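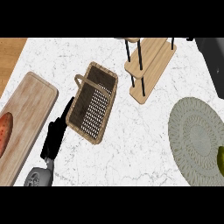
Jafarzadeh
Project lead, Household Chores Strand, Skisum
Progress report to the Sinell fund, January 3, 2025

Happy new year to you all! I'm picking up from the autumn note, so I'll skip the background and go straight to the kitchen work, which has eaten most of our time (and most of my patience).

You asked whether a machine can tidy a worktop yet. Bits of it, yes. We're still doing everything in simulation, on the marble counter with the wicker basket, and picking things up has come on no end. We ran 100 tries at the basket before the break and I was grinning by the end of them. Putting things down again is another story. Baskets have handles that get in the way, and anything tall wants to be set down dead level or over it goes.

The other headache is deciding where things belong. A person clearing up after lunch just knows the fruit stays out and the board goes back against the wall. We have to spell all of that out, and every time we do, somebody in the team disagrees about their own kitchen!

Since the last report we've moved on to 2 arms at once. It's slower to set up, but you can't really clear a counter one-handed, as anyone holding a baby will tell you. 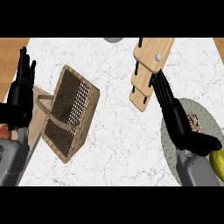 Skerkham wrote back on the draft that tidying a counter is all very well, but the people in their trial flats want the washing-up done, and could we please say when. Fair question, and I don't have a date. Wet plates are a good deal harder for us than a dry worktop, and I'd sooner get the three tidying jobs on our list working properly first.

Money is on track, with the small underspend on computing carried over. Next report comes in March, and I'd like to use it to show you the putting-down results, good or bad.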